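Getting a Desk to Behave

I put off sorting my desk for most of the winter and then did the whole thing in one go in June, starting at 7 in the morning with a big coffee and no plan (not recommended, but it worked out fine!). A few things I'd pass on.

Empty the drawers before you buy anything. I was all set to order the Rantala drawer trays, and then I found I owned 23 pens that didn't write and a stapler with no spring. Once those were gone, two old shoebox lids held everything left over.

For marker on a pale desktop, try a dab of rubbing alcohol on a cotton ball. Test it underneath first – it took the shine off a corner of my old Penda desk and I still see it every day. Coffee rings came up with baking soda and a damp cloth, no scrubbing. Sticky stuff from old tape needs a drop of cooking oil, ten minutes of patience, then dish soap.

Cords are my weak spot. Unplug the lot, wipe each one down (they get filthy!) and only plug back in what you use every week. I label both ends with a bit of masking tape folded over like a flag. Twist ties from bread bags are fine for the thin ones, but anything thicker wants hook-and-loop strips. 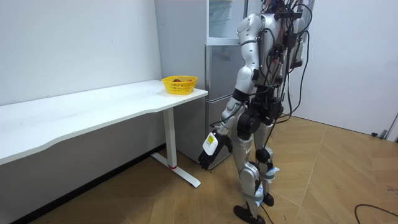 Leave a little slack when you bundle, too. I strapped mine so tight the first time that I couldn't pull the lamp forward, and I had to cut the whole lot loose and start over.

Last of all, the paper. I keep one folder for things to pay and one for things to keep, and the rest goes in the recycling before I sit down for dinner. The Ivik folders I like have a stiff back, so they stand up on the shelf without flopping over. Mine are green, and they could do with new labels already.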